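Nukari

A word list and sentence collection for talking about clothes, cloth and laundry

What's inside

Nukari is a plain-text collection of the words people use at home for clothes and the care of them: washing, wringing, hanging, ironing, folding, mending, handing down. It started as a list on the back of a seed catalog and grew because every person we showed it to came back with more. We love this stuff! Household words rarely make it into dictionaries, and when they do they tend to be flattened into one dull gloss.

The current release is called Kaltumska, after the street where Jocelyn Aquino's grandmother lived and hung her sheets.

Files

entries.tsv has the headwords, one per line
sentences.tsv has example sentences, linked to entries by id
speakers.tsv has a code for each contributor, with decade of birth and the region where they grew up
notes/ has longer write-ups of words that got out of hand

All files are UTF-8 with tabs between columns. The first row is the header. Empty cells are really empty, so please don't fill them with "NA" if you send changes back.

Fields in entries.tsv

id: a short code that never changes, even if the spelling does
headword: the form the speaker gave first
variants: other spellings, split by semicolons
sense: a short meaning in everyday English
domain: one of wash, dry, press, fold, mend, store, wear
speaker: the code of whoever gave us the word
heard_from: who they learned it from, if they remember (this column is my favorite, go and read it)

How the words were gathered

Kenneth Lacson and Jocelyn did most of the interviews, usually at a kitchen table and usually with a basket of real washing to hand. People remember far more when there's a shirt in front of them. Each talk ran for 15 minutes on paper and a good deal longer in practice. Rafsan Wanigasekara typed everything up and worked out the id scheme, and Lewis Galbraith checked the senses with the speakers over the phone.

Every entry in the fold domain was read by 2 people before it went in. The other domains had one reader, and it shows in "mend", where a few senses still overlap.

Known problems

"Press" and "iron" are split in some regions and merged in others. We kept what each speaker said.
Three different spellings of "groltach" (a damp heap waiting to be hung) are still separate entries. They should be one.
Speakers born after the eighties are thin on the ground. Help very welcome!

The fold domain

By far the richest part of the set, with 69 entries. There are words for folding in thirds, for the lazy fold that only has to last until bedtime, and for the long narrow bundle you get when you stop before the final turn. That last one has 4 names so far, and "a loaf" is the one that makes everybody grin. 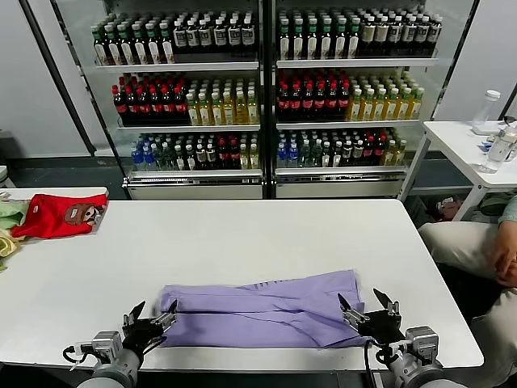 Sending us words

Open an issue with the word, what it means and who you heard it from. A sentence is great, two are better. Spell it however it sounds to you and Rafsan will sort out the variants. Jhun Catacutan looks after the issues and goes through them on Tuesday evenings.

Please leave out full names of relatives. "My aunt" is fine.

License

Free to use, copy and change, with credit to Nukari and its contributors. If you make something with it, a poster or a crossword or a class handout, send it over, we'd be thrilled to see it.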